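Teaching by Hand: An Interview with the Demonstration Program at Mindora
By the Prellen Review staff
November
Reading time: 5 minutes

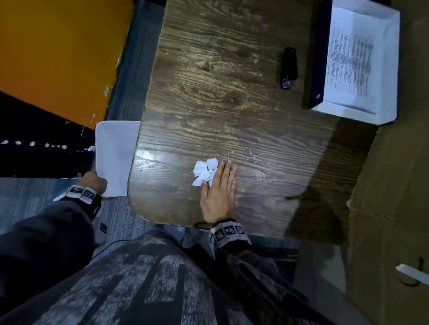 Before a robot can clear a desk, a person has to clear one for it many times over. That is the working rule at Mindora, where the demonstration program records ordinary manual tasks and turns them into training material for two-armed machines. The tasks are small ones: sweeping torn scraps of paper together on a wooden tabletop with the right hand, for example, while the left holds a white sheet or thin board just off the table's edge. The person doing the work wears two bands on each wrist, printed with black-and-white square patterns, so that the position of the hands can be recovered later from video. The program's director, who met with the Review at the Prellen site, described the work as closer to teaching than to engineering.

"We are asking people to do what they have done since childhood, and to do it in a way that can be followed," the director said. "Most of our instruction is about pace. A person tidying at home moves too quickly and covers one hand with the other. We ask for the same motion, with the hands kept in view."

Mindora opened the program with remote control as its only method. Operators sat in a separate room and guided a pair of arms through hand-held controllers, watching the result on a screen. The approach has clear strengths. Every movement is one the robot is able to make, and the joint positions are logged directly. It is also slow. According to the director, an operator new to the equipment needs 15 sessions before the recordings are good enough to keep.

"The first sessions are hard on people," the director said. "They know exactly what they want the arm to do, and there is a delay, and they cannot feel the table. Picking up one piece of thin paper through a controller is a very different matter from picking it up with your fingers."

The program now divides its effort between remote control and direct demonstration by hand. In the second method no robot is present during recording. A camera at head height takes in the table and both hands, and the marker bands give the software fixed points to follow as the wrists turn. The recorded paths are then fitted to the reach and grip of the Jukden arms on which the tasks are finally tested.

Asked why each wrist carries two bands, the director explained that one is often hidden by a sleeve or by the angle of the arm. "If one band drops out for a moment, the other usually carries us through. When both are lost, we mark that stretch and leave it out. We do not try to guess where a hand was."

The collection currently holds 3,177 demonstrations, of which 483 involve loose paper in one form or another. Paper receives this attention for practical reasons. It bends, sticks to skin, slides under other objects, and does not return to the same shape twice. A block or a cup can be described to a machine by its outline. A torn scrap cannot be handled in that way with much success, and the program has found that the number and variety of examples matter a great deal.

"A stapler stays where it is put," the director said. "Scraps move when you breathe on them. The person adjusts without thinking, and that small adjustment is the part we most want to record."

The choice of surroundings has also changed. Early recordings were made on a plain gray bench with nothing on it except the objects for the task. Robots trained on that material did well on the bench and poorly elsewhere. The program then began to record at tables of different finishes and heights, with everyday items left within reach. Strong wood grain and uneven shadow are now welcome, although they make the software's task more difficult.

"We used to spend the first part of each session taking things away," the director said. "Now the rule is that the table may look like a table. We ask only that nothing sharp is left out and that the person is comfortable."

Comfort is a subject to which the director returned several times. Demonstrators are seated for most tabletop tasks and work in blocks, with a rest between each. They may wear their own clothes and rings. The bands are adjusted at the start of each block, as a band that turns on the wrist will spoil the measurement. A demonstrator may stop at any point and may ask for any recording to be removed.

The transfer from hand to machine remains the weakest link. A human hand has a palm and five fingers, and it can lie flat and gather several small things at once. The grippers used in the program have two fingers and no palm. A motion that is natural for a person may have no direct match, and the program has had to decide how far to ask people to change their habits. For a period demonstrators were told to pinch with thumb and forefinger only. The results were easier to transfer, but people disliked the restriction and their movements became stiff.

"We withdrew that instruction after 4 weeks," the director said. "The recordings were tidy and they were not very useful. I would prefer to have a natural motion that we cannot fully use yet."

Where a task depends on fine contact, such as drawing a single sheet from a stack, the program still relies on remote control. Gunnlaugsson, which supplies the controllers, is preparing a version that returns some sense of pressure to the operator's hand – a feature the director has requested since the first year. Testing is planned at the Prellen site once the present round of tabletop recordings is finished.

The director declined to say when a robot trained in the program might be placed in a working office. Present trials are limited to short tasks under supervision, and a member of staff stands beside the stop switch throughout. The next group of recordings will cover folding, stacking, and the sorting of mail.

Contact the editorial office for permission to reprint. Copyright Prellen Review. All rights reserved.
Back to top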